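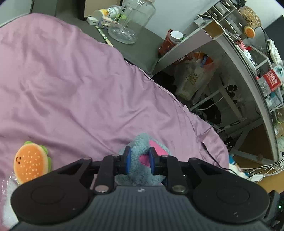
Betreff: Re: Bürgerbegehren Stadtwerke Skultard, wie geht es weiter?

Oktober 2024
Von Kurniawati Wattimena

Ihr Lieben,

entschuldigt bitte, dass ich erst jetzt antworte, aber ich wollte vorher das Protokoll der Ratssitzung in Ruhe lesen, und das sind nun mal 80 Seiten mit Anlagen (die Anlagen sind das Interessante!).

Am letzten Donnerstagabendtermin der Liste wurde gefragt:

> Hallo zusammen, ich war im August im Urlaub und habe den
> Anschluss verloren. Stimmt es, dass der Rat die Anteile am
> Wasserwerk an Talico verkaufen will und dass darüber gar nicht
> mehr öffentlich beraten wird? Und gilt meine Unterschrift vom
> Frühjahr noch, oder muss ich noch einmal unterschreiben?
> Herzliche Grüße aus Rimwood

Also, der Reihe nach, soweit ich es verstanden habe. Beschlossen ist der Verkauf noch nicht. Der Rat hat im August die Verwaltung beauftragt, mit Talico zu verhandeln, und zwar mit 19 zu 15 Stimmen, was knapper war, als die meisten von uns erwartet hatten. Eine Aussprache gab es tatsächlich nicht, der Punkt wurde ziemlich spät am Abend aufgerufen und gleich abgestimmt. Das hat viele geärgert, mich auch, und ich verstehe jeden, der seitdem mit einem Schild vor dem Rathaus steht.

Zu den Unterschriften: Die vom Frühjahr gehörten zu unserem offenen Brief und zählen für das Bürgerbegehren leider nicht. Bitte unterschreibt also noch einmal, auf dem neuen Bogen, mit Geburtsdatum und vollständiger Anschrift, und zwar leserlich (ich sage das mit aller Liebe, ich habe beim letzten Mal mit der Lupe dagesessen). Die Bögen liegen in der Buchhandlung Srivastava an der Kasse, und für Rimwood bringe ich gern einen Stapel mit, wenn mir jemand schreibt, wohin.

Beim Lesen von Anlage 2 ist mir noch aufgefallen, dass die Stadt nach dem Entwurf bei den Wasserpreisen nur noch angehört werden müsste. Kennt sich jemand mit solchen Verträgen aus und mag einmal mit mir draufschauen? Gern auch am Telefon, ich koche mir dann einen Tee und nehme mir Zeit.

Seid ganz herzlich gegrüßt, und danke an alle, die trotz des Regens am Stand waren!

Eure Kurniawati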